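Hurkier gets its spring update (and I've lost a weekend to it)

Well, I said in March that I was going to take a break from Hurkier and play something with a proper ending for once. That lasted until the spring update landed.
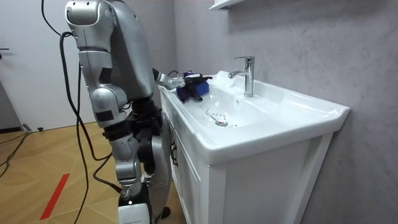 So, the big news is co-op. You can now take a friend down into the lower caves, and the 11 new rooms there have all been built with two players in mind. Babar Ghumman and I had a go on Saturday night and got as far as the flooded stairs before he walked us both off a ledge – three times! I did the same thing on the next run, so I can't really moan.

The old campaign has been tidied up too. Fast travel works from any lantern, the map remembers which doors you've tried, and the archers in Skumilcombe have finally been toned down (if you quit there the first time round, do go back). I'm less keen on the new stamina bar. It drains far too quickly when you're climbing, and I ended up turning it off in the options after a couple of hours.

Loading is better on my ageing laptop, though I've had two crashes, both while swapping weapons in co-op. Areti Giannakopoulos says hers runs fine, so it may just be me.

The update is free if you own the game already. If anyone fancies a co-op session this week, I'm on most evenings after six – message me through the club page and bring a spare rope, you'll need it on those stairs.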